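March
Posted by the Sunday Wanderer
3 min read

I'd been meaning to get to the Vestora open day for years, and this spring I finally drove out to Drondside for it. They print wallpaper and wall coverings in an old mill by the canal, and once a year they let the rest of us in to poke around (with free coffee!).

We started in the archive, which was my favorite part. There are almost 3000 rolls in there, some so faded you have to tilt them to the window to find the pattern. I fell hard for one called Retamal - big yellow broom flowers, very 1970s, sadly out of print.

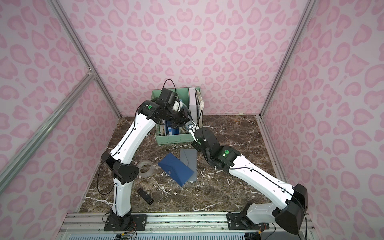
After that came the print hall, and wow, it's loud. Our group got 5 minutes by the rollers before we moved on to color mixing, where I got to stir a bucket of green and felt very important.

The shop at the end is dangerous. I went in for a sample book and came out with 2 rolls of Tondevis, a skinny blue stripe for my hallway. Parking is tight, so go before ten, and bring a sweater - the archive is kept pretty chilly.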